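Visitors get to grips with robot hands at Sterneveo open day

The queue reached the bike racks before the doors had even opened. By the time the kettle went on at Sterneveo's February open day, the ground floor was already full of families, students from the college up the road and a fair few retired engineers who had come with a list of questions and meant to get through it.

This was the second time the workshop has let the public in, and it was a much bigger affair than the first. A total of 1,719 people came through over the day, according to the sign-in desk, and the car park at the back had to be closed to anyone without a badge shortly after 11am.

Most of them headed straight for the gripper tables. Sterneveo makes and tests small grippers, the "hands" that go on the end of robot arms, and for the past year it has also been building versions that people can hold and work themselves. The idea is that a person does a job with the gripper in their own hand, the movements are recorded, and a robot can then be taught from what was recorded. Folding a tea towel, say, or putting a lid on a jar. It sounds simple until you try it!

Benvinda Meireles, who runs the workshop's teaching projects, gave the morning talk and then spent the rest of the day moving from table to table with a screwdriver in her top pocket.

"People expect it to feel like a toy, and for the first minute it does," she said. "Then they try to pick up a sheet of paper and they go very quiet. Your own fingers do so much that you never think about. With these you have to plan it."

Paper was the sticking point for a lot of visitors. A wooden block or a plastic cup was no trouble, and even the smaller children had those mastered quickly. A flat sheet is another matter — there is nothing to close the fingers on, so you have to slide it to the edge of the table or push up a fold first. One boy of nine solved it by bending a corner with one gripper and catching it with another, and got a round of applause from the next table. His grandmother then had a go and was faster.

The grippers themselves came in for plenty of attention. Several had been taken apart on a side bench so that people could see how the fingers are linked together, and there was a tray of spare joints to fiddle with. Turn one gear and both fingers close at the same speed, and you could hear the small "oh" every time someone new gave it a twist. A printer in the corner was turning out finger parts all day, and each school group went home with one.

Upstairs, the local firm Clirnisell had brought along a sorting machine that it uses for returned packaging. It ran for most of the afternoon with one short stop, when a cardboard tube rolled under the belt and had to be fished out with a broom handle. The two technicians looking after it took this very well and ended up giving a talk on what goes wrong with sorting machines, which drew a larger crowd than the talk on the programme.

There was also a good half hour on jobs and training. De Smet, who teaches the evening course in machine maintenance, told the room that most of last year's group had started with no background in engineering at all. The course has 5 places left for the next intake, and forms were going fast by the time the session broke up. The first evening is a taster and costs nothing.

Back downstairs, the gripper tables stayed busy until the very end. Pairs of visitors were still working side by side well into the afternoon, swapping tools and tips. 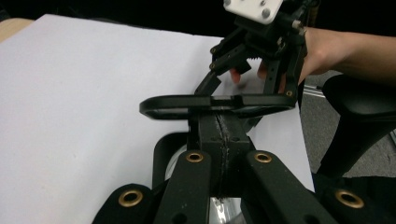

A hand-held gripper in the foreground, with a second one held above the white paper. Open day, Sterneveo workshop.

Meireles said the staff had learned a good deal too. Visitors with smaller hands found some of the handles too wide, and a couple of left-handed people pointed out that the cable on one model got in their way. Both points have gone on the whiteboard, and she hopes to have a narrower handle ready to try before the summer.

"You can test a thing for months with the same few people and they all get used to its bad habits," she said. "Then somebody's uncle picks it up and finds the problem straight away. I love that."

The next open day is planned for the autumn, and Sterneveo would like to add an evening session for people who work during the day. School groups can already ask for a morning visit, with sessions lasting around 2 hours. Kendard Hall next door has offered its rooms for the talks, so there should be more seats next time and a proper place to leave pushchairs.

Lost property from the day, including one child's green wellington, is being kept at the front desk.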